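Sodbridge shop hits 396 robot practice runs before the holidays

15 December 2023

I stopped by the Zulano workshop in Sodbridge this morning, mostly because I'd been promising to since June, and I ended up staying through lunch. If you haven't been following along, Zulano is the little company over the old print shop that's trying to get a two-armed robot to handle small electronics without anybody writing out every move for it. They show it how, over and over, and the software learns from the recordings.

The news is the number. As of last night they have 396 good recordings, which is what they told Wieczorek (the firm paying for the work) they'd have by the end of the year. So they're two weeks early, and there was cake!

Emilian Jitaru runs the recording sessions, and he let me sit next to him while he worked. One person steers both arms through a short task, the cameras and the arm positions get saved together, and then somebody moves the object a little and they go again. A session is usually 130 tries, and they don't keep them all. Emilian tosses anything where the driver hesitates too long, and he's pretty strict about it - I watched him throw out three in a row that looked perfectly fine to me.

"If I pause to scratch my nose, the robot learns to pause too," he told me. I asked if that had really happened. It had, sort of. An early version used to stop for a second above the table before every grab, and they traced it back to one very relaxed afternoon of recording.

The jobs themselves are simple ones: pick up a small device, turn it, pass it from one gripper to the other, set it down again. The handoff is the hard part. Valentin Căpraru, who does the training side, says 181 of the recordings are handoffs and he'd happily take twice as many. His latest model was trained on some 6 hours of material, and he wouldn't give me a success rate, though he did say he's sleeping better than he was in the fall. I tried driving the arms myself and I'm sorry to report that none of my tries made it into the set.

Next up is a second table, which comes over from Ondberg in January, along with a batch of shinier objects that Valentin expects to be a pain. I've been invited back for that and I'm definitely going, if only to get one recording past Emilian.

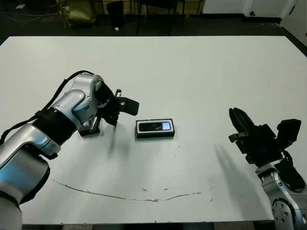
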